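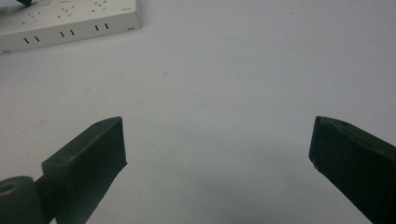 Kelechi Edet, Project Lead, Idton Sleep and Mood Study
February 24, 2020

Recruitment for the Idton study closed in January with 120 participants, all aged 16 to 24 and living in Idton or Lunde. The agreement with the Nistitz Fund set the target at 120, so no extension is needed.

Participants fill in a short sleep diary and a mood questionnaire every week through the Grokier app. We want to see whether changes in sleep show up before changes in mood, and whether a community clinic could use the diary to decide who should be offered a visit with a counsellor.

Diary return is good in Idton and weaker in Lunde, where home internet is patchy. Paper diaries are now on hand at the Lunde clinic, and 20 participants have switched to them. Staff enter these by hand, which adds to the workload at the end of each month.

We are 2 weeks behind on the follow-up interviews. One interviewer left and the replacement had to finish privacy training before meeting participants. Interviews have started again at both centres.

Spending is on budget except for travel, which is over by $500 because of extra trips to Lunde. We ask to move that amount from the printing line.

The next report will cover the first set of interviews and an early look at the diary data.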